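Ticket 1719: Bedroom schedule runs an hour late, then twice
Product: Hutstead home hub, Bruneo app
Status: Resolved

Hello and thank you for picking this up so quickly!
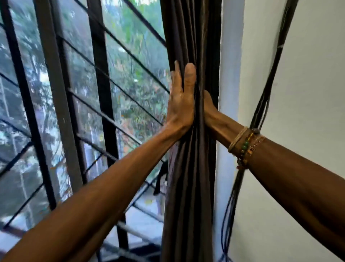
I'd set up a morning routine in the Bruneo app back in June, and it behaved beautifully for weeks: heating on at 6:30, hall lamp a few minutes later, radio at seven. Then on Friday the whole thing started an hour late, and (this is the odd part) ran all over again at 8:30, radio and all, while my poor mother was on the phone. I've restarted the hub, restarted the app, and deleted the routine and built it again from scratch, which took me most of a cup of tea. Same thing the next morning. The hub says it's on firmware 2.97, if that helps.

Warmly,
Jitendra Shukla

Reply from Hutstead Support

Hi Jitendra, thanks for such a clear write-up, and our apologies to your mother. Could you open Settings, then Home, then Location, and tell us which time zone is listed? Please also check whether the routine appears under both "My routines" and "Shared routines."

Reply from Jitendra

Well, there we are. The time zone was one over from mine, and there's a second copy of the routine under Shared, called "Morning (Muli)." Muli is the name I gave our old hub, the one I unplugged in spring and put in a drawer. I had no idea its routines were still hanging about!

Reply from Hutstead Support

Lovely, that explains both halves. Please remove Muli under Devices, delete the shared copy, set the time zone by hand, and leave the hub unplugged for 300 seconds before starting it again. Your own routine can stay as it is.

Reply from Jitendra

All done, and this morning everything came on at 6:30 and only once. Please go ahead and close the ticket, with my thanks.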